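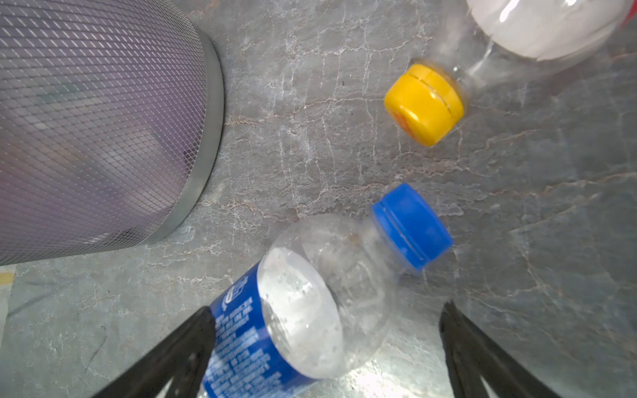
## 4. Recording the bottle task

By now the arms should be homed and the wrist cameras running, so this is the pleasant part — tidying bottles into the mesh bin, again and again, while Trullutance logs everything for you.

1. Scatter the bottles on their sides and let the caps point wherever they like. Our policy learnt very little from neat rows, as In-ho Ryu found in August.
2. Start a new episode and wait for the tone before you touch the leader handles.
3. Bring one gripper down with a finger either side of the bottle, then close it gently.

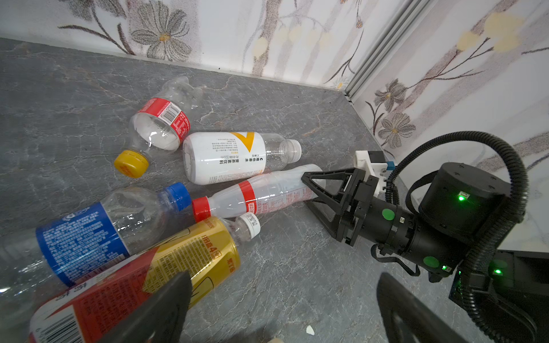 4. Carry the bottle to the bin, let go, and pause for 2 seconds with the fingers open.
5. Save the episode, then have a little rest after every 13.

**Note:** Clear plastic and shiny stone patterns can muddle the grasp detector, so do keep the room lights at setting 3 throughout.

**Caution:** Keep your hands off the table while either arm is live, even for a bottle that has rolled away. Press pause first, please.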